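Gindura Sorting Sheets and Blue Parts Set

Product code: GD-251
Category: Sorting and placement materials
Manufacturer: Gindura
Availability: In stock

Overview

The GD-251 is a set of small blue parts supplied with a pad of white paper sorting sheets. It is used for tabletop sorting, placing and counting work in training rooms, test benches and assessment stations. The parts are handled one at a time and set down on the sheet, either freely or within the regions marked by the printed guide lines.

All parts in the set are the same blue. Color cannot be used to tell one part from another, so sorting is done by shape and size only. Customers who need color sorting should order the Drindau mixed set, listed under Related products.

The set replaces the earlier GD-250, which had a laminated card in place of the paper pad. The card reflected overhead light and was discontinued in September. Parts from the GD-250 can be used on the current sheets.

What is in the box

Blue parts, assorted, in a lidded tray
Large cylinder, blue
Pad of sorting sheets, white, 45 sheets
Placement key, printed on the inside of the lid
Instruction leaflet

Replacement parts are sold singly. Quote the part letter molded into the tray recess when ordering, since the parts themselves carry no lettering.

Parts

Material: ABS, solid color
Finish: fine matte
Edges: broken, no sharp corners
Marking: none
Cleaning: damp cloth, mild detergent

The parts are colored through the full thickness. Scratches do not expose a different color underneath. Light scuffing of the matte finish is normal after long use and does not affect the dimensions.

The large cylinder is the reference part. It stands on its flat end and is the easiest part in the set to grip from above. Most users place it first and pick it up last. It can be left standing on the sheet while the smaller parts are moved, provided the table is level.

Smaller parts should be lifted from the sides. Pressing down on the edge of a small part can tip it and shift the sheet.

Sorting sheets

Material: uncoated white paper
Shape: rectangular
Printing: grey guide lines, one side
Binding: glued along the short edge

The guide lines are printed faintly. They are meant to be found when looked for and otherwise to stay in the background. A vertical line and a horizontal line cross in the lower part of the sheet and divide it into regions. The upper part is used as the supply area, where parts are set out before work begins.

Sheets are used in the vertical position, long side running away from the user. They can be turned for left-to-right layouts, but the placement key in the lid applies only to the vertical position.

The paper takes pencil and ballpoint. Region names, part letters or times can be written directly on the sheet, and the sheet can then be filed with the record of the session. Felt-tip pens bleed and can stain the underside of the parts.

Sheets are not fixed to the table in normal use. Where the sheet must not move, apply a small piece of low-tack tape at each corner. Do not use double-sided tape under the middle of the sheet, as it raises the surface enough to tip the narrower parts.

Table surface

A dark, plain tabletop is recommended. The white sheet then has a clear border on all sides and a part that rolls off the paper is easier to find. Patterned or wood-grain tops can be used with the Plattner underlay.

The surface should be flat and level. Check with a spirit level in both directions. On a sloping table the large cylinder will stand, but parts lying on a curved side will roll.

Leave free table on every side of the sheet. Trays, cables and writing materials should be kept outside the reach needed for placing parts.

Lighting

The set can be used under ordinary room lighting. Tinted lighting changes how the parts appear against the sheet. Under a cool green or blue-green light the white paper takes on the tint and the difference between part and paper is reduced, most noticeably in the small parts. For work where the guide lines must be read, use a neutral lamp placed to the side.

A lamp placed directly behind the user throws a shadow over the supply area. Two lamps, one at each side, give the most even result.

Setting out

1. Place one sheet on the table with the printed side up and the long side running away from the user.
2. Align the sheet with the edge of the table. A slight skew is acceptable for free placement. For work with the placement key, square the sheet before taping.
3. Set the parts out in the supply area. A loose column is the usual layout. Leave enough space between parts for the fingers to pass.
4. Stand the large cylinder on its flat end.
5. Carry out the placement task.
6. Return all parts to their tray recesses. An empty recess indicates a missing part.

The number of parts set out depends on the task. The full tray need not be used. The leaflet contains layouts for short and long sessions, with the letters of the parts required for each.

Placement tasks

Free placement. Parts are moved from the supply area to any point in the lower regions. No key is used. Suitable for warming up and for checking the table height.

Region placement. Parts are moved to the region given in the key. Order is free.

Ordered placement. As region placement, with the parts taken in the order of their letters.

Upright placement. Parts with a flat end are set down standing. A part that falls may be stood up again once.

Two-handed placement. One hand works in the supply area and the other in the lower regions. Parts are not passed from hand to hand unless the task sheet calls for it.

Durability

The current parts are tested by the manufacturer to 3,000 placements on an uncoated paper surface with no change in fit to the tray. Dropping a part on a hard floor can mark an edge. A marked part can still be used for free and region placement. Replace it before using it for upright placement if the mark is on the standing face.

Sheets are intended for single use where a record is kept. For practice they can be reused until the paper creases. A crease that crosses a guide line is enough reason to change the sheet.

Storage

Store the tray flat with the lid closed. Keep the pad in its sleeve. Paper left in a damp room will curl at the corners and will not lie flat without tape. Curled sheets can be recovered by pressing them under a flat weight overnight.

Do not store the parts on a window sill or on a heater. The tray can warp, and the recesses will then grip the parts too tightly.

Related products

Plattner underlay, dark, non-slip. For use under the sorting sheet on patterned or glossy tables.
Drindau mixed set. Same shapes as the GD-251 in assorted colors.
Radora side lamp, neutral white. Clamp fitting.
GD-251-P refill pad, 45 sheets.
GD-251-C large cylinder, single.

Ordering and returns

The set ships complete. Refill pads are shipped flat in a stiffened envelope and are not folded. Orders for single parts are sent by letter post.

Unopened sets and pads can be returned. Opened pads cannot. If a part is missing on delivery, compare the tray with the packing slip before writing and state the letter of the empty recess.

Technical questions on sheets, layouts and the placement key are answered by Cyrill Haslinger, product support.

Data sheet revised April 2022
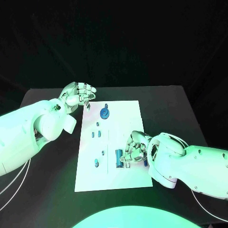 Blue parts on the white sorting sheet, with the large cylinder standing at lower right.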